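Prunham社 遠隔操作ラボ見学記

2020年7月13日、Prunham社のラボを見学した。人が離れた場所からロボットを動かし、その動きを記録して作業を教える現場である。参加者は二人で、私のほかに同業のAslak Kvamさんが一緒だった。案内はKenna Morrisonさんと、操作班のSatish Kandasamyさんが担当してくれた。

受付を済ませ、まず会議室で30分ほど説明を受けた。社内ではこの取り組みを「Ilta」と呼んでいる。題材は家の中の片付けで、物をつかむ、運ぶ、器に入れる、棚に置くといった短い動作に分けて記録する。1回の操作を1本と数え、ひとつの動作につき1000本を目標にしているとのことだった。見学の時点で、器に入れる動作は213本まで進んでいた。失敗した回も捨てずに、印を付けて別に保存する。

操作者は隣の部屋に座る。両手に手袋型の入力装置を着け、画面を見ながら腕と指を動かす。指の曲げ具合はほぼそのままロボットの指に伝わるが、腕のほうは動く範囲が人と違うため、操作の前に毎回位置合わせをする。Kandasamyさんによると、慣れないうちは肘を高く上げすぎる人が多く、机の上の作業では手首が寝てしまってうまくつかめない。新しい操作者には、最初の28本を練習として扱い、記録に入れない決まりがある。

位置合わせが終わると、作業部屋のほうへ移った。住宅の一室のような造りで、床はヘリンボーン張り、壁際に洗濯機と乾燥機が積んである。ロボットは人型で、白い昇降式の机に向かって立っていた。机には黒いワイヤーメッシュの棚と黄色い浅い器が載っている。

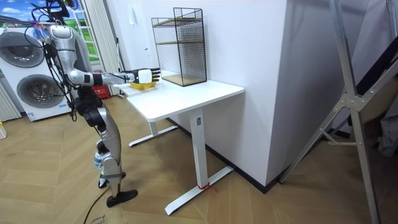 操作で難しいのは放すところだという。つかむときは多少ずれても指が物に沿ってくれるが、放すときに親指が遅れると、物が引っ張られて器の縁に当たる。そこで操作者には、器の上で一度止め、それから指を開くように指導している。止める時間が長すぎると、学習した側もそこで長く止まるようになるので、加減が要る。この話は参考になった。当社でも腕を直接手で持って教えるときに同じことが起きていて、担当者の癖だと思っていたからである。

Kvamさんは、手で直接教える方法との使い分けを質問した。Morrisonさんの答えは、腕だけの単純な動きなら手で持って教えたほうが早く、指を何本も使う作業は遠隔操作のほうが記録をそろえやすい、というものだった。手で持って教えると人の体がカメラに入りやすいという問題もあるそうだ。

そのあと、希望者は操作を体験できた。私は器に入れる動作を試した。画面だけでは奥行きがつかみにくく、思ったより手前で指を閉じてしまう。横からの映像に切り替えてもらってからは、いくらか楽になった。Kvamさんは私より落ち着いていて、肘の高さも注意されなかった。

最後に記録の確認作業を見せてもらった。映像と関節の角度を並べて再生し、始まりと終わりの位置を人が決める。動作の終わりを指が開いた時点にするか、腕が戻った時点にするかで、以前は担当者ごとに差があったという。今は腕が戻った時点に統一している。ソフトはVurnowという社内製で、外部には出していない。

帰りの電車で、Kvamさんと位置合わせの手順について話した。当社の手順書には放すときの停止について何も書いていないので、次の改訂で項目を加えるつもりである。Prunham社には、操作者の交代の間隔について追加の質問を送った。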